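Tusside Campaign Monitor is a reporting tool for retail advertising teams. It collects public social posts that mention a campaign, groups them by topic and tone, and charts them against the media schedule.

## What it does

- Tracks up to 300 search terms per workspace, hashtags and misspellings included
- Scores tone as positive, neutral, negative or mixed
- Separates replies to the ad from general talk about the retailer
- Exports to CSV and PDF

Data refreshes every 2 minutes during a launch window and once an hour outside it. A launch window can be opened by any user with editor rights and closes by itself after three days.

## Image posts

Posts with a picture and little or no text are held in a separate queue. They are not scored for tone. An analyst can tag them by room, product group or campaign, and the tags carry through to the export. Bedding and soft furnishing accounts tend to use this queue most. 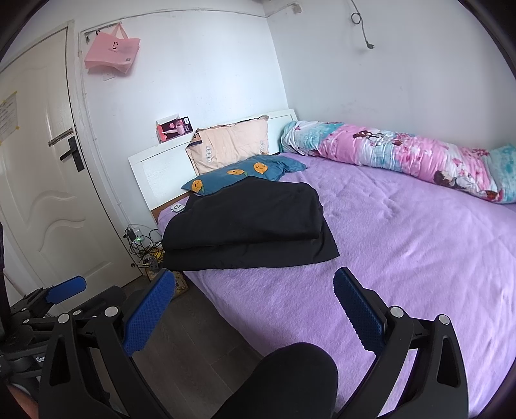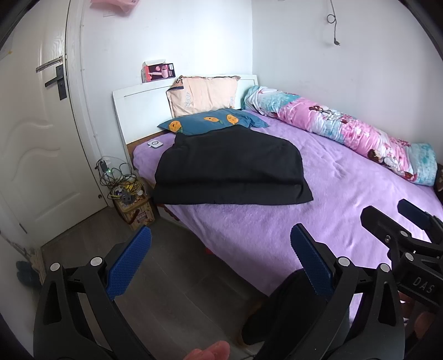
*Bedroom, light purple blanket. Room tag: bedroom. Product group: bedding.*

Tags can be edited after export, but the exported file does not update. Run the export again.

## Plans

| Plan | Seats | Price per month |
|---|---|---|
| Ren | 5 | $252 |
| Grarnberg | 20 | $714 |

Both plans include the image queue. Historical search (posts older than the workspace itself) is available on Grarnberg only and goes back to September of the previous year.

## Limits

Private accounts and closed groups are not collected. Tone scoring is supported in English and German - other languages are collected and counted but left unscored. Sarcasm is a known weak point, and we suggest a manual check on any topic where "mixed" passes one third of the total.

## Setup

Accounts are opened by Desta Belay's team, normally within one working day. Send the campaign name, the air date and a first list of search terms. Billing questions go to Sorcha Dalgleish.

Page last revised December 22, 2022.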